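Skidero help desk, ticket 3000
Subject: Episodes rejected for "container state unclear"
Product: Skidero hand-held grippers, two-hand kit
Status: Solved
Opened: March 5, 2019

Hi all, me again! I have a batch of 34 pick-and-place episodes that went through the Andik checker last night, and every single one bounced with the same message, "container state unclear." Grip force is fine, timestamps are fine, both grippers calibrated without a fuss. I really thought I'd followed the Skiltby practice sheet this time (I even printed it), so I'm kind of stumped.

What I've tried so far:

Restarted the checker and ran the batch again. Same message.

Recalibrated both grippers from fully open to fully closed. The numbers came out nice and close to the old ones, so I left it alone.

Swapped the left and right IDs in case I had them crossed, which I've done before and would rather not talk about. No change, so I swapped them back.

Then I sat down with the practice sheet and went through rule 2, the one on containers. It wants the opening clear before the first pick, any flaps folded outward, and nothing hanging over the rim that a finger could catch on. I use plain cardboard cartons for most of my tasks, and they get pretty chewed up after a while, with ragged edges and flaps that tear. I'd always figured a beat-up box was okay as long as you could get both hands in.
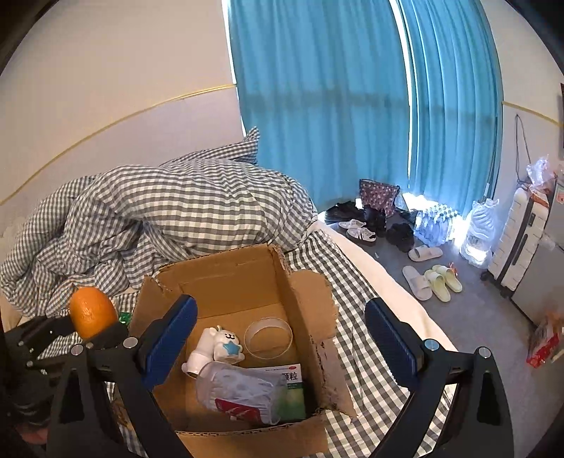

And I still think it's okay, for what it's worth. The sheet doesn't say the box has to be new. It says the flaps have to stay put for the whole episode, and a torn flap that's lying flat on the bedding is doing that just fine. Soft surfaces are allowed too (I checked, there's a line about beds and couches near the end), but you're supposed to press the box down a little before you start so it doesn't rock when you bump a wall.

So my question is, does Andik look at the box itself, or only at what I typed in the task form? Because if it's the form, I may have an idea.

Update, same evening: it's the form! There's a field called "container at start" and mine was blank on the whole batch. I'd been using an old template from the Magagula project, back in February, and that template doesn't have the field at all. The checker reads a missing field as "unclear" and throws the episode out. I copied the new template over, put in "open, flaps out," and reran. All 34 passed.

Two things I'd love to see, if whoever looks after the sheet is reading:

Please have the message say "field missing" when the field is missing. I spent ages fussing over cardboard.

Could rule 2 say a bit more about torn flaps? My own habit now is to fold them out, let go, and see if they creep back up. If one does, I tear it the rest of the way off before I start recording. I'd happily swap that for an official version.

Also, I've deleted the old template from my machine. There's still a copy in the shared folder and I don't have rights to remove it, so could someone take care of that before you close this out? Thanks a bunch!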